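**Stestar Home Forums > Laundry & Fabric Care > Washing secondhand plush: machine or by hand?**

**marlow_bins** wrote, 1 April 2025:

I buy mixed lots of plush toys at estate sales, clean them, and resell them at a booth in an antique mall. Up to now I have done everything by hand in the utility sink. The last lot was 27 pieces and it took most of a weekend, so I want to know if I should move to the machine for at least part of it.

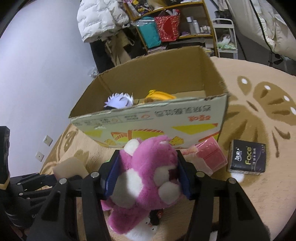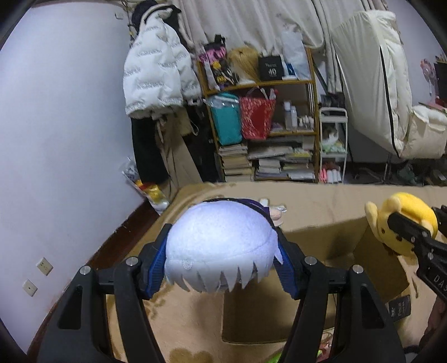 Pink and white plush first, the one with the white felt hair second.

My washer is a Marinho front loader with a delicate cycle that I have never used for anything except sweaters. The dryer has a no-heat setting. What I want to figure out:

- Which kinds of toys can go in the machine and which should never go in.
- What you do about felt pieces. Felt hair, felt ears, felt teeth, all of it. I have had felt go limp on me even with hand washing.
- How you get them dry all the way through. I had a bear last September that felt dry outside and smelled sour a week after I put it on the shelf. The customer who bought it brought it back.

I don't want to use fragrance. Some of my buyers are picky about it and so am I.

---

**kettlepond** wrote:

Machine for anything made in the last couple of decades with polyester fur, polyester fill and stitched or embroidered features. That covers most of what you'll find in a mixed lot. Mesh bag or a zippered pillowcase, cold water, delicate, lowest spin that still gets the water out.

By hand or surface clean only:

- Anything stuffed with straw, sawdust, cotton or foam crumbs
- Anything with a cardboard stiffener (feel the feet and the brim of any hat)
- Music boxes, battery packs, light-up parts
- Glued-on eyes or noses
- Mohair or wool

If there's a battery pack and you can open the seam, take it out, wash the toy, put it back. If you can't sew a ladder stitch, learn it before you open one up. It's an evening's practice.

---

**Tumelo Joubert** wrote:

I would add pellets to the list. Bean-type toys with plastic pellets are fine in the wash if the inner bag is sound. If the inner bag has a hole you will be picking pellets out of the door gasket for a month. Squeeze each one over a towel before it goes in. If pellets fall out, mend it or set it aside.

On the felt question, it depends on which felt. Wool felt shrinks and goes thick. Craft felt is usually acrylic or polyester, and it won't shrink in cold water but it pills and loses its stiffness. The pilling comes from rubbing. Turn a thin cotton sock into a cap and tie it over the felt part before the toy goes in the bag. Looks ridiculous, works for me.

For limp felt, let it dry flat with the pieces spread out the way you want them, then brush on a little thinned fabric stiffener from the back. Try it on one piece first.

---

**dunrovin_attic** wrote:

I'm going to disagree with the machine advice, at least for resale. I did it that way for my first few years and quit. The fur never looks the same afterward. Even on cold it comes out with that crimped look, and brushing gets you most of the way back but not all of it. Buyers who collect can tell from across the aisle.

What I do now is surface clean everything:

1. Vacuum with a piece of window screen over the nozzle.
2. Mix a spoonful of Mallix free-and-clear in a bowl of warm water and whip it until you have suds.
3. Pick up only the suds on a soft brush and work them into the fur. The fill stays dry.
4. Wipe with a damp white cloth, rinse the cloth, repeat until it comes up clean.
5. Towel, then a fan.

You never have to worry about the inside drying when it never got soaked. That would have taken care of your sour bear.

---

**kettlepond** wrote:

> The fill stays dry.

The fill also stays dirty. If a toy was dragged around by a toddler for a few years, what's in the middle of it is not something I would sell to another toddler. Suds on the surface will make it look nice. It won't do anything for drool that soaked in.

The crimped look is heat. If yours came out crimped on cold, it was the dryer, or your machine is sending in warmer water than the dial says. Mine did that until I had the valve replaced.

---

**dunrovin_attic** wrote:

I line dried. There was no dryer involved. Long-pile fur crimps from the tumbling alone when it's packed in a bag. Short pile doesn't, I'll give you that.

And I don't sell to toddlers, I sell to collectors. Different job. If the toy smells I don't buy it.

---

**Bongani Van der Merwe** wrote:

You are both right for what you each sell, I think. I help my mother-in-law with a children's resale shop and we wash everything that can stand it. I also have a shelf of my own that I would never put in a machine.

Marlow, who is buying at your booth? That would settle most of this.

---

**marlow_bins** wrote:

Both. Mostly grandparents buying for kids, and then a smaller number of people who want a certain character or a certain maker and will pay more for it. The second group is where the money is, but the first group is what keeps the shelf moving.

The estate lots come as they come. I can't sniff each one before I bid. Some are in a garbage bag tied shut.

Sounds like I should sort them at the start. Children's stuff in the machine, collector stuff with the suds method. How do you all handle pests? I have been lucky so far.

---

**Bongani Van der Merwe** wrote:

Sorting first is how we do it. Three bins by the door: wash, surface, no. The "no" bin gets anything with mold spots, a smoke smell that hits you when the bag opens, or a recalled eye type. We don't try to save those.

For pests everything sits in the chest freezer in a sealed bag before it comes into the back room. I leave it for 2 weeks. Some people go shorter. I don't need the space in a hurry.

---

**piet_and_repeat** wrote:

I do 36 hours in the freezer, out for a day, then the same again. The idea is that anything that wakes up in between gets caught the second time. I've done this with wool sweaters for years and moved on to toys when my sister started collecting.

Squeeze the air out of the bag or you get frost on the fur. Let it come up to room temperature before you open the bag, too.

---

**Tumelo Joubert** wrote:

A home freezer that gets opened for ice cream all day isn't as cold as you think in the middle of a big stuffed toy. I would go with Bongani's two weeks over the short version. The fill insulates it. A hat or a glove, fine, short is fine.

---

**piet_and_repeat** wrote:

Mine is a chest freezer in the garage and it's opened twice a week. But sure, for the big ones longer won't hurt anything.

---

**hollis_n** wrote:

Has anybody used a garment steamer on them? I have the small Stemier handheld and it did a good job on matted fur on a lamb. Held it a hand's width off, brushed while it was still damp, and the pile stood up again. It didn't help with smell at all.

---

**dunrovin_attic** wrote:

Yes, for matting it's good. Keep it away from glued parts and keep it moving. Polyester fur will melt if you park the nozzle on it, and then you have a shiny patch that is there for good. Ask how I know.

Don't steam felt. It goes wavy.

---

**marlow_bins** wrote:

Good to know about the felt. Back to drying. For the ones that do go through the machine, what's the routine? No-heat tumble, rack, something else?

---

**kettlepond** wrote:

Spin, then roll it in a bath towel and kneel on it. Then no-heat tumble inside the bag with a couple of dry towels, long enough to fluff the fill back out. Then a mesh sweater rack with a box fan underneath. Turn it morning and night.

To check the middle, weigh it. I write the dry weight on a bit of masking tape before washing, on a kitchen scale, and it isn't done until it's back to that number. You can't tell by squeezing. I went by squeezing for years and had a sour one every so often, same as you.

---

**marlow_bins** wrote:

The weighing is smart, and I already have a scale for shipping. I'll do that.

---

**ruthless_hem** wrote:

Lurker here. I've read the "Plush 101" sticky at the top of this section a few times and it says to add vinegar to the rinse for smell. Does anyone do that? It left mine smelling like a salad until it was completely dry and then it was fine.

---

**Tumelo Joubert** wrote:

I do, on cotton-fill pieces I'm washing in a basin. Small splash. I skip it in the front loader because the manual for mine says not to, on account of the rubber. I couldn't tell you if that matters in practice.

---

**dunrovin_attic** wrote:

Baking soda in a bag for me. Toy in, soda in, shake, leave it a few days, vacuum it out. Dry the whole time.

---

**kettlepond** wrote:

And then there's baking soda in the seams for the rest of its life.

---

**dunrovin_attic** wrote:

Screen over the nozzle and take your time. I don't have that problem.

---

**marlow_bins** wrote:

I'm going to run a small load of plain short-pile ones this week on the Marinho's delicate cycle, weigh them before and after, and try the sock cap on one with felt ears. Will post the weights when they're off the rack.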